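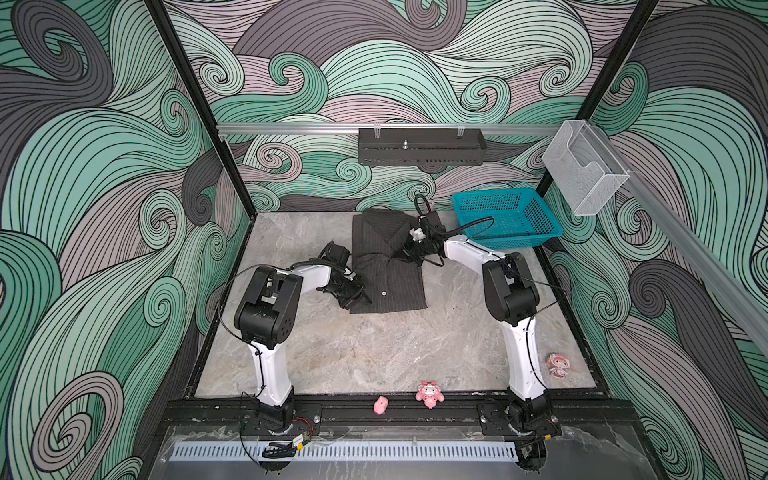
Folding dark shirts so they don't crease in a drawer
Started by trilley51

I've got a stack of work shirts and no wardrobe space, so they all have to live folded. My method is sleeves behind, sides in, tail up, collar at the top. The dark pinstripe one comes out as a neat rectangle that way and would sit fine in a plastic basket like the teal one. The trouble is the crease across the middle, which shows badly on dark cloth.

I fold in half once. Two of my older shirts are from Movach and hold a crease worse than the rest.

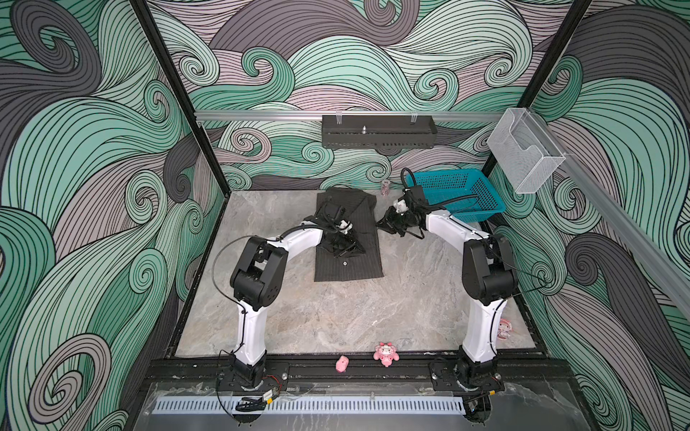
I've also tried folding in thirds, which puts the creases higher and lower. Better under a jacket, but the pile is thicker and the drawer catches. Does anyone do it differently? 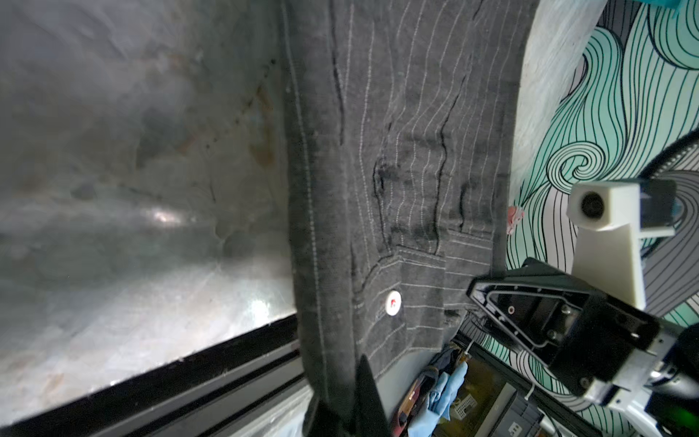 Tirta Latuheru
Thirds every time. Do up the top button, the third one down and the bottom one, then fold. Leave all of them open and the front slides about.

zorville708
Disagree about the buttons. I do every one up. Takes a minute and the placket stays straight. Also, roll them. I've rolled mine since December and stopped ironing the backs.

Tirta Latuheru
Rolling is fine for T-shirts. It ruins a collar.

zorville708
Not if you start from the tail and leave the collar on the outside.

trilley51
I'll try both on the pinstripe and one of the plain ones. Steps as I understand them so far:

1. Hold the shirt up by the shoulders and give it a shake, so the stripes hang straight before it goes on the table.
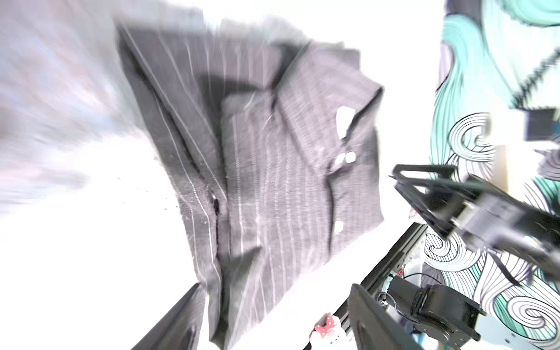

2. Button up (three or all, still arguing), lay it face down and smooth the back with your hands.

3. Sleeves in, sides in, then thirds or a roll from the tail.

beaudoin_2
Put a sheet of tissue in at step 3. Softens the fold a lot.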